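7.3 Slipped grip on open racks and grids

Applies to the Clenard hand-held gripper, firmware 307 and later. Revised 24/07/2024 by Irina Iordache.

The supplier's sheet says the gripper "holds all common household items." We would not rely on that. Fault 346 (jaw closed, no load found) comes up far more often with grids, baskets and dish racks than with solid objects, and the unit does not always report it. On two of our units the status light stayed green while the rack was on its way to the floor.

The likely cause is the finger pad landing over an opening, with only one rib to press on. Enache, who make the pads, blame worn mesh. New pads helped for a week or so, then the slips came back.
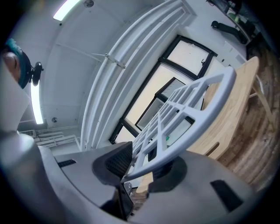 Do the check below before each session that uses a rack, even if the self-test passes. The self-test closes the jaw on nothing and tells you very little about grip.

1. Switch the unit off and wait for the light to go out.
2. Wipe both contact surfaces with a dry cloth. No alcohol.
3. Look along the mesh of the pad. Replace it if the weave is torn, shiny or lifting at a corner.
4. Switch on and open the jaw fully.
5. Close it on the outer rim of the rack. Do not close it on the thin ribs.
6. Lift the rack a hand's width above the table and hold it still for 12 seconds.
7. Tilt it slowly to one side, then the other. If it creeps at all, set it down and go to 7.4.

CAUTION: Keep your free hand out from under the rack. If it starts to go, let it drop. Our one injury so far was a pinched finger from somebody trying to save a plastic rack.

CAUTION: Do not raise the grip force above 50 to stop a slip. Emari support suggested this by phone - we tried it, and it cracked a rim.

Note: Clearing fault 346 from the menu only clears the message. If it returns in the same session, tag the unit and leave it on the Jaltholm shelf.

Note: A firmware fix is promised for August. Until we have tested it ourselves, this section stands.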